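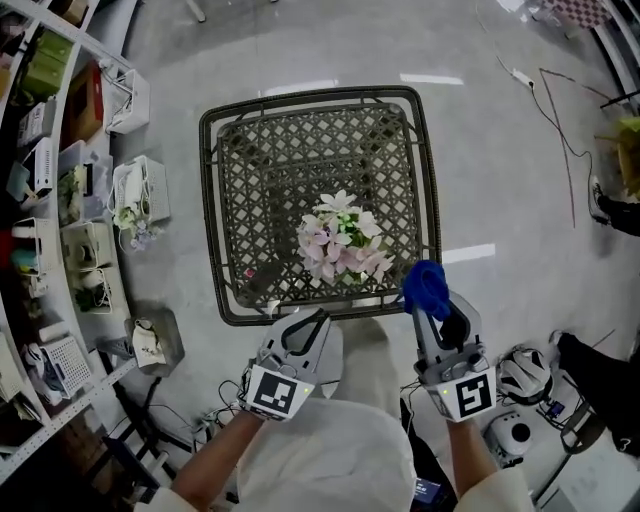 19/08/2019. Wicker table, dusting.

Continued with the woven table from Bednarek. The dust stays in the crossings of the strands, and wiping along one diagonal and then the other takes more of it than going in circles. The rim is easy, one pass with the blue cloth.

The artificial flowers should be lifted before wiping, the small leaves catch in the lattice. I forgot this 2 times. Please do not use the Ilta spray on the petals — in May it left them sticky.

What falls through the weave goes to the concrete, so the floor comes last. Allow up to 30 minutes for table and floor together.

Still to do: the white shelves, from the top down. Ask Anidier for more cloths.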